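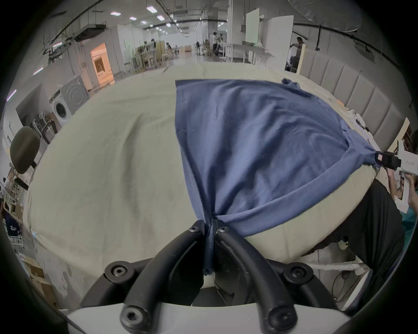

March 7, 2023

Today I finally spent my points at Vendard. I was saving them since December, when I bought the winter jacket and they gave me double points for it. I had enough for one beanie from Marby or for a pack of stickers and a key chain, and I was thinking about it during the whole lunch. The beanie is nice, but I have already 2 beanies and I wear only the gray one. So I took the stickers.

The pack is made by Nukano, a small brand which I like for their drawings. There are 5 stickers inside. My favorite is a fox riding a skateboard with its eyes closed. I will put this one on my water bottle, or maybe on the board itself, but on the board it will be destroyed in one week and I would be sad.
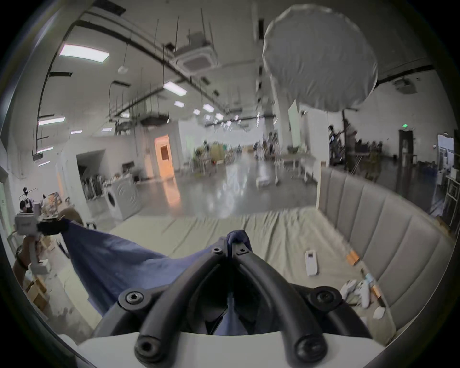 Dark blue cloth, held up by two corners.

The page of the rewards is still confusing for me. It says that the points expire, but it does not say when. I wrote to the shop and received a polite answer with a link to the same page. I did not write again.

After this I looked at the shoes, although I had promised myself not to look. The Morsy low ones are now 32 dollars, in the black color with the gum sole. This is a good price. I put them in the cart, then I read the reviews – many people say they are narrow – and I took them out of the cart. 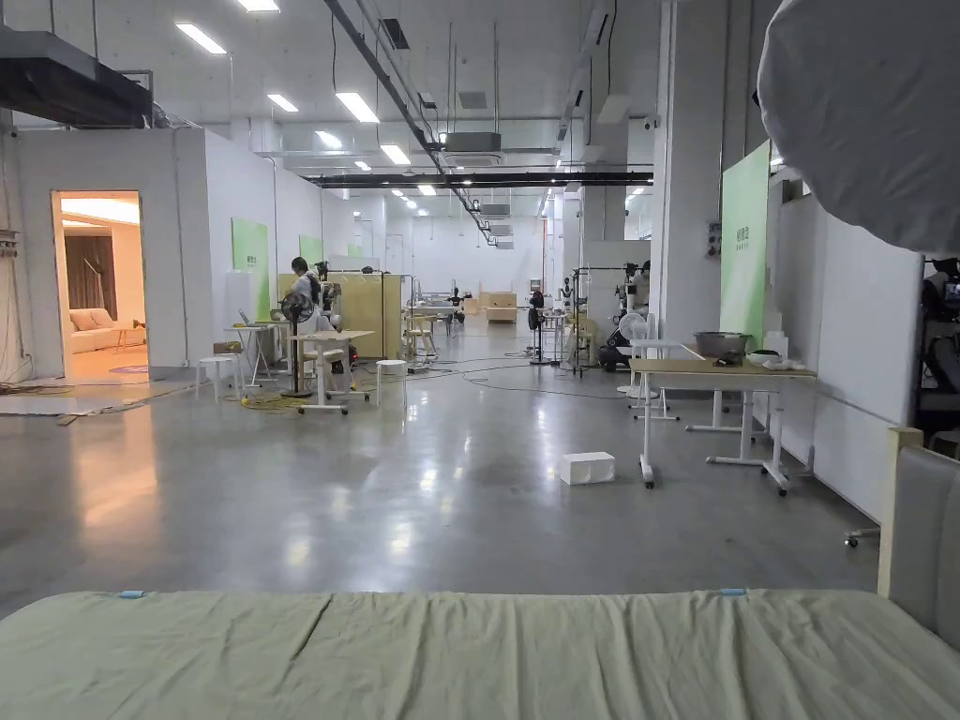 My feet are wide, and the last time I bought narrow shoes I suffered for a month and then gave them to my cousin. In the store I could try them, but the store is far away by bus and they rarely have my size. Maybe I will go when the weather is better. I also want to see the new decks there, because on the screen the colors are never the same.

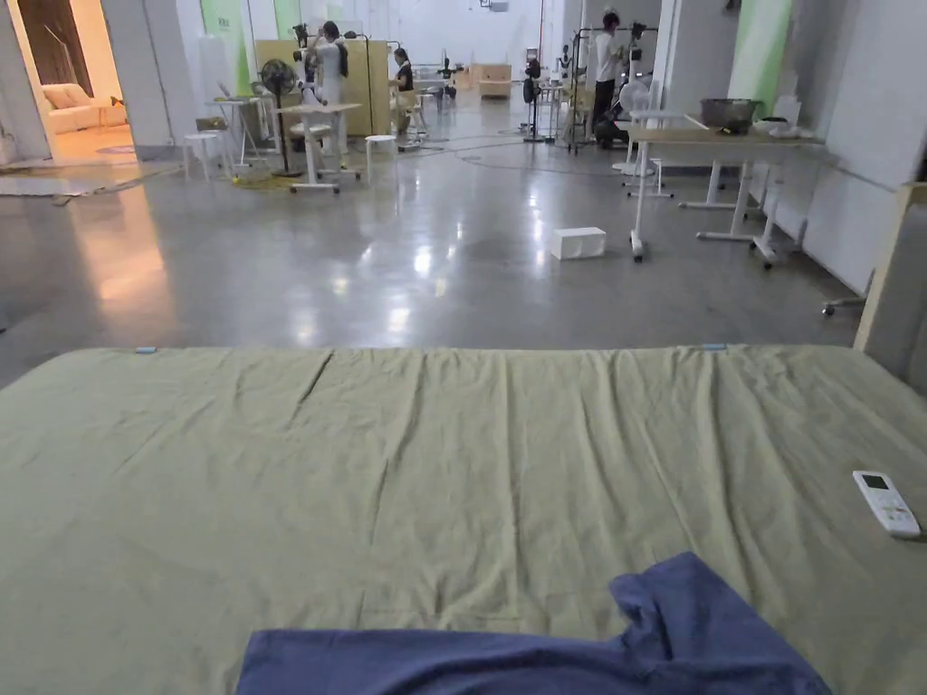
One more thing to write down: the order was confirmed at once, but for the points orders there is no tracking number. It should come with normal mail. I hope that it will not be folded by the mailman like the catalog was.

Tomorrow I must buy new bearings. The old ones make a noise like a coffee grinder, and my neighbor has already asked me about it.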